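Skurkar Handheld Gripper Kit – Pair

$3,695 per pair. In stock, ships in 13 days.

I built the first Skurkar pair for myself, so let me tell you how I use it! You hold one gripper in each hand, do the job the way you normally would, and the kit logs your hand paths and finger openings as training demos. No arm to book, no teleop lag – just you and a table.

What you get: left and right grippers, two marker cubes, chest straps, a waist recorder with a screen, and a calibration card. The battery pack is sold separately ($595, and yes, I'd get it).

Cables are where I've spent most of my time lately. Cords, power strips, adapters, lamps – the stuff policies are terrible at, and the stuff I most wanted good examples of. 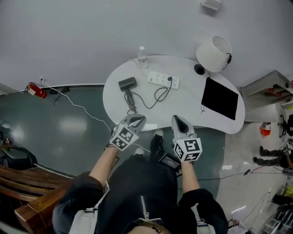
Go slower than feels natural for your first 14 demos or so I tell everyone, then pick up speed once your wrists get used to the weight. Keep the cubes facing up toward the head camera and wipe them now and then (fingerprints do hurt tracking).

Software is the Clinex logger, updated in February. Questions? Write to me, Keegan Paewai, through the contact form.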